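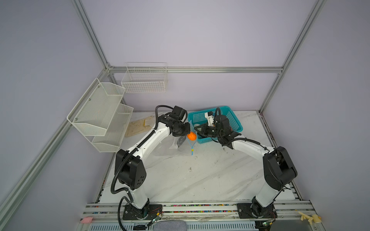
The teal mesh basket and the clear drawstring bag with its yellow tag.

Tritiva Basket and Bag Set, reviewed July 11, 2021

Tritiva sells this as a "produce and small things system." It's a plastic mesh basket and some clear bags with blue drawstrings. I bought mine in May at Drunderel, where the shelf card promised it would change how I shop. I still shop the same way.

Basket first, as it's the part worth having. Mine weighs 266 grams on the kitchen scale. The mesh lets you see what you've dropped in there, and it rinses clean under the tap in a few seconds. It doesn't feel like much when it's empty, and I expected a corner to split the first week. None has. I wouldn't stack anything heavy on it, and the box says you can. The box says a lot of things.

The bags I like less. Being clear is a plus at the checkout. The drawstring, though, pulls tight at one side and leaves a gap at the other, so you end up tying a knot and then picking at it later with your nails. They hold in moisture too. Lettuce went slimy in mine after three days, and the insert calls them "breathable." I looked for holes. I'd keep lemons or onions in them, or toys, or chargers, and leave the greens out.
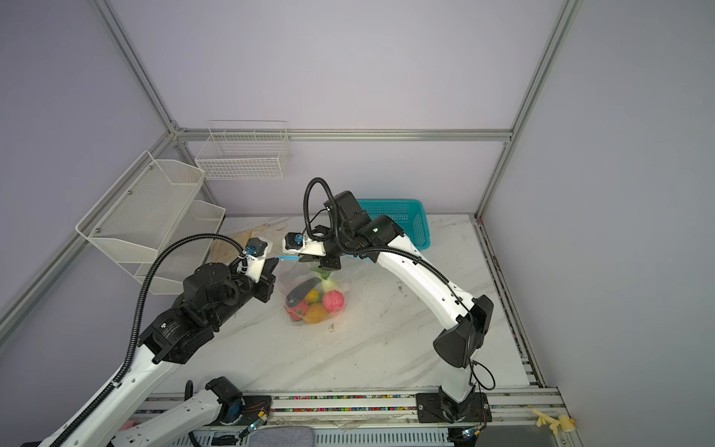 Yuzuki Chiba: I get on fine with the bags if I leave the string loose and fold the top under. The basket is what bugs me. Crumbs get stuck in the mesh and I have to go at it with an old toothbrush. Did you try the Obura one?

I did, for a week or so. It has a solid bottom, so the crumbs come out with a wipe, but then grapes sit in whatever water was on them. I took it back. The toothbrush is a fair complaint, and it does apply to bread. I've only used mine for fruit and odds and ends.

A wire basket on the wall will do half of this job and keep the counter clear. If you already own one, skip the set. If you see the basket sold by itself, get that. I'd give it three out of five, and most of that is for the basket.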